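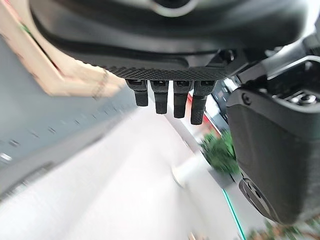
Four black fingers beneath a textured rim.

The merchants of Sarantis left 455 account books. Reline has now published a history of the port drawn from them, in a first printing of 2,000 hardbacks.
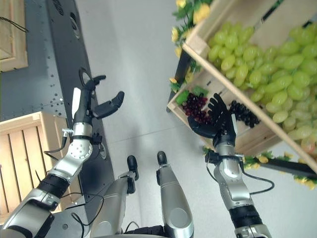

Ekari Magazine: History and Books Department

Most of the ledgers record customs dues, ship repairs and rents. The author spends 20 pages on one warehouse lease, and it is the best chapter. The maps are small and the index is thin.
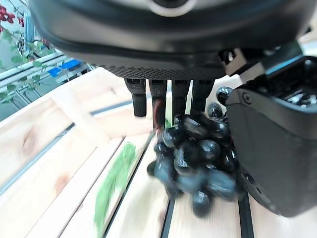

One reader wrote to us that the book is too kind to the merchants, and that the dock workers get only 5 pages. It is a fair complaint, though the ledgers seldom mention wages.

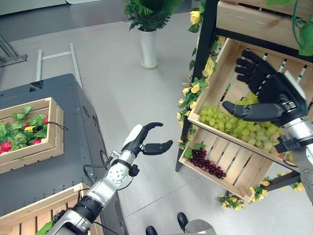
The chapter on fruit is shorter than I wanted. Dried fruit went out by sea and paid duty by weight, while fresh fruit was sold in the town and hardly taxed. Pale green grapes heaped in a tilted wooden crate, as here, would have left barely a line in the books. The Clader archive holds the harbour letters, and a second volume will use those.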